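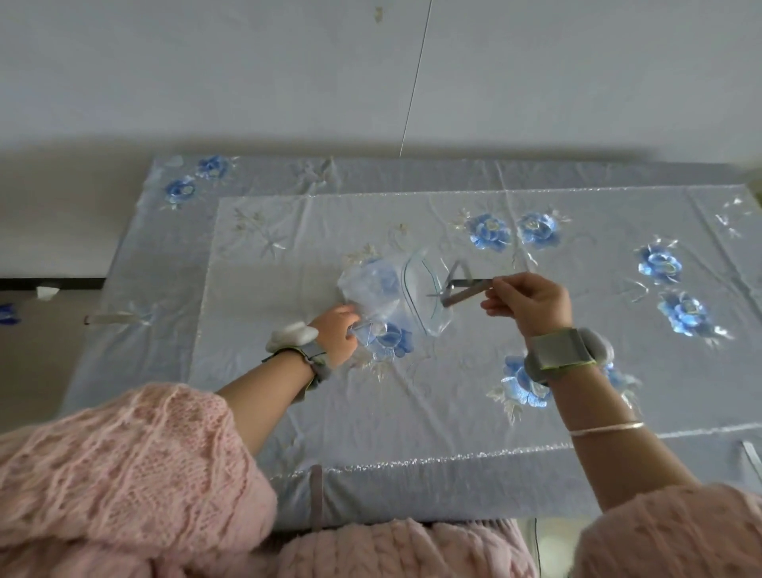 Plastiktüte auf hellblauem Satin mit blauen Pfingstrosen.

Tetine nimmt in Prurthorpe gebrauchte Plastiktüten an

Prurthorpe. Der Handarbeitsladen Tetine in Prurthorpe sammelt seit Februar gebrauchte dünne Plastiktüten und gibt sie an Kursteilnehmer und Kunden weiter. Angenommen werden Tragetüten, Obstbeutel und durchsichtige Verpackungsbeutel, sofern sie sauber und trocken sind. Im ersten Monat kamen nach Angaben des Ladens 235 Stück zusammen. Bis zum Sommer sollen es 1.000 werden.

Verwendet werden die Tüten vor allem zum Verpacken von Garnresten, Stoffstücken und angefangenen Stickarbeiten. Bisher kaufte Tetine dafür neue Beutel in Packungen zu 25 Stück. Der Bedarf war zuletzt gestiegen, weil der Laden neben den Abendkursen auch einen Kurs am Vormittag anbietet und viele Teilnehmer ihr Material bis zum nächsten Termin dort lassen. Jede Arbeit bekommt einen eigenen Beutel und einen Zettel mit Kursnummer. Die Beutel liegen in flachen Fächern neben dem Garnregal.

Vor der Weitergabe wird jede Tüte geöffnet, auseinandergezogen und auf Löcher geprüft. Risse am Boden sind der häufigste Grund, eine Tüte auszusortieren, gefolgt von ausgerissenen Henkeln. Kleine Löcher in der Seite stören beim Verpacken von Wolle kaum, für Perlen und Pailletten kommen solche Tüten aber nicht infrage. Klebereste von Preisschildern werden mit etwas Speiseöl gelöst und anschließend abgewischt. Tüten, in denen rohes Fleisch oder Fisch transportiert wurde, nimmt der Laden nicht an, auch gewaschen nicht.

Gefaltet wird nach einer Anleitung, die im Laden aushängt. Die Tüte wird flach auf den Tisch gelegt und von unten nach oben ausgestrichen, damit die Luft entweicht. Dann werden die Seiten zur Mitte gelegt, bis ein schmaler Streifen entsteht. Der Streifen wird vom Boden her in kleinen Dreiecken eingeschlagen, das Ende mit den Henkeln kommt zuletzt in die Tasche des Dreiecks. Große Tüten werden vorher einmal der Länge nach halbiert. Sehr dünne Obstbeutel lassen sich auf diese Weise schlecht falten und werden stattdessen lose aufeinandergelegt.

Etwas mehr Sorgfalt verlangt die Arbeit auf empfindlichen Unterlagen. Satin zieht schnell Fäden, und gestickte Blüten mit langen Stichen bleiben leicht an Ringen, Schnallen oder spitzem Werkzeug hängen. Tetine rät, Scheren und andere Metallteile nicht über bestickten Stoff zu schieben und sie zum Weglegen anzuheben. Bei Decken mit silberner Borte sollte auch die Kante frei bleiben, da sich der Glanzfaden beim Scheuern aufrauen kann. Wer zu Hause faltet, kommt mit einem glatten Küchentisch am besten zurecht.

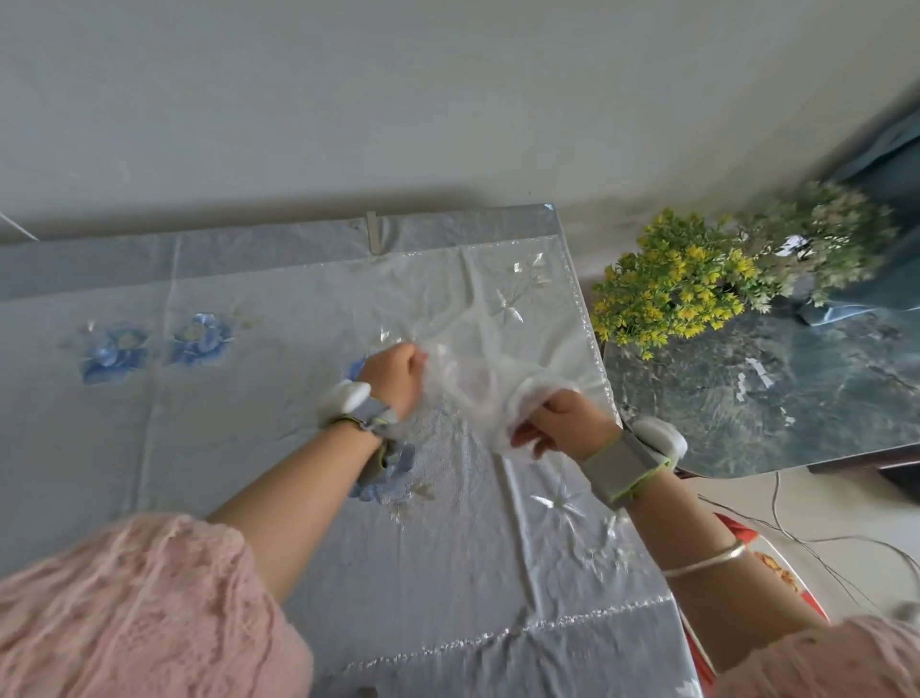
Kann man bestickten Satin über längere Zeit in einer Plastiktüte aufbewahren?
Für einige Tage ist eine saubere, trockene Tüte brauchbar, zum Beispiel auf dem Weg zum Kurs. Über Monate liegt bestickter Satin besser in einem Baumwolltuch oder in säurefreiem Seidenpapier, weil sich in der Tüte Feuchtigkeit halten kann und Falten im Stoff mit der Zeit schwer herausgehen.

Zur Pflege gibt der Laden ein Merkblatt aus, das kostenlos an der Kasse liegt. Es umfasst 6 Punkte, darunter das Bügeln von links auf niedriger Stufe und das Rollen größerer Decken auf eine Pappröhre. Gestickte Motive sollen beim Rollen nach außen zeigen, damit die Stiche nicht gestaucht werden. Für Metallfäden empfiehlt das Blatt, auf Wasser ganz zu verzichten und Flecken in einer Reinigung behandeln zu lassen.

Beteiligt an der Sammlung ist auch das Stoffgeschäft Liao in derselben Straße. Dort steht eine zweite Annahmekiste neben dem Eingang. Liao übernimmt vor allem größere Tüten, in denen Meterware nach Hause getragen werden kann. Kunden werden beim Bezahlen gefragt, ob sie eine gebrauchte Tüte möchten. Eine neue kostet weiterhin Geld, die gebrauchte ist frei. Beide Geschäfte bitten darum, keine Säcke voller ungeprüfter Tüten vor der Tür abzustellen, da diese bei Wind in die Straße geweht werden.

Aus Celtiddale gibt es ebenfalls Interesse. Der dortige Nähtreff will die Faltanleitung übernehmen und im Gemeindesaal eine eigene Kiste aufstellen. Einen Termin dafür gibt es noch nicht. Offen ist auch, was mit aussortierten Tüten geschehen soll. In Prurthorpe werden sie derzeit in den Sammelbehälter für Kunststoffverpackungen gegeben, in Celtiddale fehlt ein solcher Behälter in der Nähe des Saals.

Biologisch abbaubare Beutel sind von der Sammlung ausgenommen. Sie werden nach längerer Lagerung brüchig und hinterlassen feine Krümel, die sich aus Wolle und Stickgarn nur mühsam entfernen lassen. Bei Tetine fiel das auf, als mehrere solcher Beutel im Garnregal zerfielen. Seitdem werden sie schon bei der Annahme aussortiert und zurückgegeben.

Die Annahme ist bei Tetine zu den üblichen Öffnungszeiten möglich, bei Liao nur am Vormittag bis 12 Uhr. Wer beim Prüfen und Falten helfen will, kann ohne Anmeldung zum offenen Tisch kommen, der jeweils nach dem Abendkurs beginnt. Material ist vorhanden. Gefaltete Tüten können auch fertig abgegeben werden, am besten nach Größe getrennt.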